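Tulberg walking foot: notes after seven months

I bought the Tulberg walking foot in August to finish a bed quilt that had been folded on a shelf for too long. My old foot had started to slip on the top layer, and I was getting tucks along every seam I crossed. The Tulberg fits low shank machines. Mine is a basic Savolainen with a screw-on ankle, and it took a few minutes to swap over.

In the package you get the foot, a guide bar that goes in from either side, and a folded sheet of instructions in very small type. The drawing for the guide bar is wrong on mine. It shows the bar going in front of the clip, and it has to go behind.

For straight lines it does well. I quilted a lap size top with lines an inch apart, cotton batting, stitch length at 3, and got no tucks. Over bulky seams it slows down but doesn't stall. I kept the presser foot pressure one step lower than usual. On the bed quilt I used wool batting and had to lower it again, or the backing crept.

Gentle curves are fine. Tight ones are not, and you should use a darning foot for those. Binding went on smoothly, though the foot is wide and hides the edge of the fabric, so I marked a line with tape on the machine bed.

The noise is my main complaint. It clacks at any speed over medium. Oil on the lever pin helped for an evening or two. The other problem is the guide bar, which works loose after a long run. I now check it every time I stop to change the bobbin, and I've put a dab of clear nail polish on the end of the bar so I can find my spacing again.

Kutgate sells a similar foot with an open toe. I tried Minttu Lehtinen's at a sew day and could see the needle much better, but it costs more and only comes for high shank machines.

I'd buy the Tulberg again for straight line work. If most of your quilting is curves, save your money.

Manuela Rinaldi

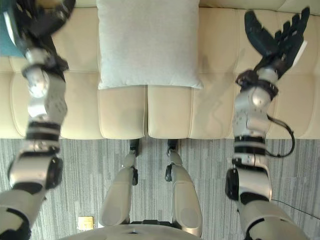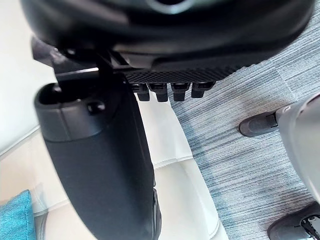 Raili Nurmi wrote back that her guide bar slipped too, until she gave it a very slight bend with pliers where it passes through the clip. She has quilted two baby quilts since then with 100 weight thread in the bobbin, and the spacing held. The clacking she can't do anything about, so she sews with the radio on.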